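**Equipment and Services: Two-Arm Cell Available on Loan**

Member workshops may now apply for the Lurer, a two-arm bench cell supplied by Kazemi and offered through the Plemdale equipment service. The loan covers delivery, installation, one day of instruction and telephone support for 18 weeks. Applicants must provide a level floor and a grounded outlet.

The cell is intended for the sorting and put-away of small hand tools, a task that many members have asked the service to address. Both arms share one rail, and each carries a two-finger gripper. Long, narrow fingers are supplied as standard for work with sockets and similar parts.
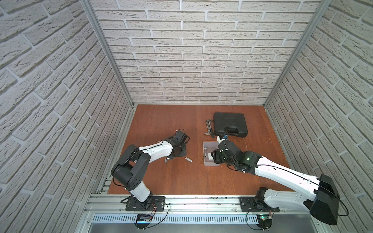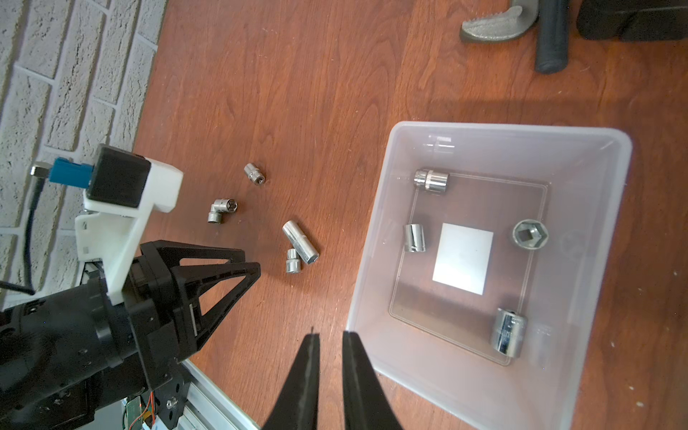
Chrome sockets on the wooden work surface.
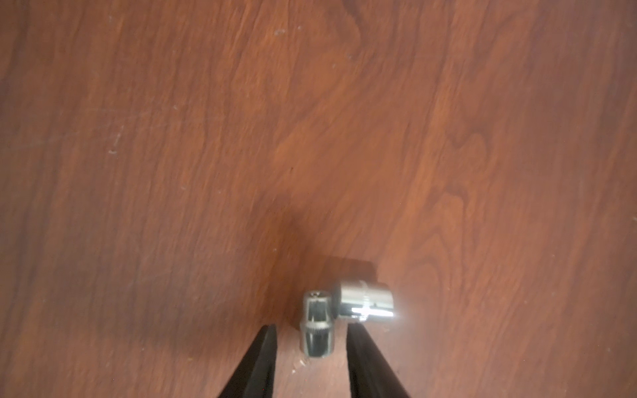
Rasa Petrauskas writes that the narrow fingers suit small sockets well, but that her shop would want a wider pair for heavier tools before committing to a full term. She also asks whether the period of instruction could be extended to new staff who join after installation. The service has passed both points to Kazemi and will print the reply in the December issue.

The monthly charge is $729, payable in advance, with a refundable deposit of $1,000. Wider fingers may be ordered separately. No more than 3 cells will be on loan at one time, and applications will be considered in the order received. Forms are available from the Droltden office, which is open until 4 p.m.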